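Pirkside Automation Forum > Handling and End Effectors > General
Thread: Tidying, packing, clearing surfaces: is any of it ready?
Started May 2026

benchvice
Member
We run a small packing shop in Pirkside. Mixed goods, short runs, a lot of returns. I have been asked to look at whether an arm could take over the returns bench, and the person asking has also seen a household demo from Skudia where a mobile unit clears a coffee table. Their view is that if it can clear a coffee table it can clear a returns bench.

My view is that these are the same problem and that neither is solved. Items arrive in any position, half of them in film or torn paper, on a surface somebody has chosen for other reasons. I would like figures if anyone has them. I am not interested in videos at eight times speed.

pneuma_tick
Member
Depends what you call ready. We have had a Nemness cell on outbound since September. It does cartons and rigid trays with suction and I rarely think about it. Anything with a flat sealed face larger than the cup is fine. If your returns are mostly boxed, that part of the bench could be done now.

benchvice
Member
They are mostly not boxed. By the time something comes back the outer has been opened and either taped up again or shoved in a bag.

pneuma_tick
Member
Then suction will lose them. Loose film lifts away from the goods and the cup seals on the film alone. You get a pick confirmed on vacuum level and then the item swings, or the film tears halfway across. We send anything like that down the manual lane.

flangeface
Senior Member
Suction is the wrong tool for this and has been for years. Two fingers with a compliant pad will hold a badly wrapped item perfectly well. The mechanical side of household tidying is finished in my opinion. What is missing is the policy that decides where to put the fingers and when to stop closing.

drystack
Member
I disagree that the mechanical side is finished. Parallel jaws need clearance either side of the item and something underneath that does not move. Put the same block on a steel table and on a duvet and you have two different picks. On the duvet the fingertips push the surface down as they come in, the item tilts towards whichever finger lands first, and the cloth comes up between the pads when you close. I have pulled a good deal of fabric out of a good many grippers.

flangeface
Senior Member
That is a control problem. Come in level, stop at contact, close, then lift slightly before applying full force. A person does the same with a pair of tongs.

drystack
Member
A person with tongs can feel the cloth. A wrist force sensor on a typical arm gives you a number which includes the cloth, the item, the cable pulling on the wrist and whatever the arm is doing to itself. I am not saying it cannot be done. I am saying that calling it a control problem does not make it a small one.

sixbarlink
Member
We measured some of this at work, so here are figures, for what they are worth outside our setup.

Lamont two-finger gripper, textured pads, fixed arm, overhead camera. 44 different items, chosen by taking whatever was on the returns shelf. Total of 4,000 attempts across two surfaces, a rubber mat and a folded blanket.

On the mat the failures were dull. Mostly the camera gave a bad depth reading on shiny film and the fingers closed in the wrong place. On the blanket we had the same depth errors and also the ones drystack describes. 16 of the items failed so often on the blanket that we took them out of the automatic list. 3 of those also failed on the mat.

I cannot post the full sheet. The items that survived both surfaces were firm, had two roughly parallel sides, and were taller than the blanket was soft, if that makes sense.

flangeface
Senior Member
How were you planning the grasps? If it was a fixed top-down approach from a depth image then I am not surprised, and it says more about the planner than about grippers.

sixbarlink
Member
Top-down with a limited tilt. Agreed that it is not the state of the art. It is what a shop our size can buy and keep running, which was the question as I read it.

benchvice
Member
That was the question, yes. Did you log time per item?

sixbarlink
Member
We did. The arm was slower than a person on every class of item. That did not matter to us as it ran between shifts. What mattered was the number of stops needing somebody to walk over. If you have a person at the bench anyway, the sum comes out differently.

kettle_and_cam
New Member
Home user here, not in the trade. I had the Skudia unit in my flat on a trial. It will pick up socks, a remote control, plastic cups and soft toys. It will not pick up paper lying flat. It left anything in clear wrapping where it was, and reported the area as clear. I could live with slow. I could not really live with it telling me it had finished.

pneuma_tick
Member
That last point is worth more than the rest of the thread. Our Nemness cell has the opposite fault: it calls for help over a crooked label. Irritating, but you know where you are.

flangeface
Senior Member
A missed object is a perception fault. Clear film is bad for depth cameras, everybody who works with them knows it, and the fix is to learn from ordinary colour images and not lean on depth. That in turn needs a lot of recordings of somebody doing the job properly. Handheld grippers are good for this. You carry the same fingers the robot will have, with a camera on top, and do the chore yourself.

drystack
Member
You carry the same fingers, but with a human wrist behind them. The recording contains all the small corrections your arm makes without asking you. The robot sees the result of those corrections and has to find its own way of making them with different joints and a different reach. We tried it with a pair of handheld units and the demonstrations looked excellent. The first thing the arm did was run out of wrist rotation.

flangeface
Senior Member
So filter the demonstrations for reachable poses before training. Standard practice.

drystack
Member
We did. A fair share of the good ones went in the bin, and the ones left were mostly the easy approaches.

sixbarlink
Member
We have used handheld recording for one task, bag opening, and I would do it again. Two observations.

First, two hands help more than I expected. One gripper steadies and the other works. A single fixed arm has no answer to an item that slides.

Second, the surface in the recordings matters. All of ours were on the mat. Do not expect anything learned there to carry across to cloth.

benchvice
Member
Our bench is laminate, so cloth is not my problem. Torn wrapping is. If an item has a flap hanging off one side, where do you put the finger?

sixbarlink
Member
On the body of the item if you can see it. Our planner could not tell a flap from the edge of the item, so it measured the width including the flap and centred on the wrong point. One finger then arrived early and shoved the item sideways. Trimming flaps by hand before presentation fixed it, and also used up most of the labour we had saved.

pneuma_tick
Member
Could you use a wider opening and just let the fingers sweep the item to centre?

sixbarlink
Member
With one item in view, yes. With neighbours close by, the fingers sweep those too.

flangeface
Senior Member
For the record my position is still that a trained policy with two arms will do a returns bench at a useful rate, and that the hardware to do it can be ordered today. I accept that benchvice cannot order the policy.

benchvice
Member
Noted. I am going to write it up as: boxed returns possible now with suction, everything else manual, look again next year. If anyone has tried mixed suction and fingers on one wrist, I would still like to hear about cup wear.

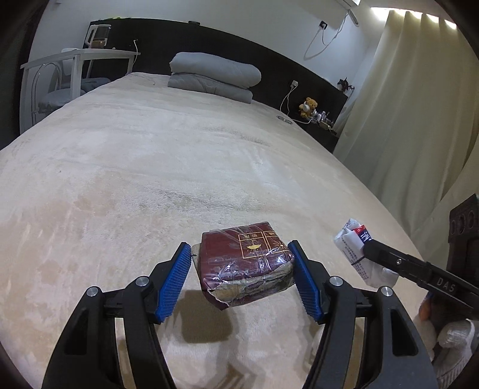
skudge_factor
Section Moderator, End Effectors

I have stayed out of this one, but the argument over flaps and soft surfaces needs a worked case. Take the maroon block on the bedspread. Film and tape over the whole of it, with creases that catch the light, so I would expect poor depth on the top face. The lower front edge is torn and there is a flap off the left side, on the side where the left finger has to come in. Neither pad is touching yet. A width estimate that includes the flap will be wrong in the way sixbarlink describes.

The plush underneath is drystack's point. How far it gives under a fingertip cannot be judged by eye, and I would not trust a planner that assumed it was flat and rigid. The crumpled white packet held by the second gripper is a different class of item again: pinch it anywhere there is material and the grip width tells you very little about what you have.

flangeface is right that fingers like these can be put in the right place by a person. I would want the same two items attempted by an arm, on the same sort of bedspread, with failures logged by cause, before moving household work out of the "not yet" column in the section index.

benchvice, cup wear on combined wrists has its own thread further down the board. Please post there and include the cup material and your film type.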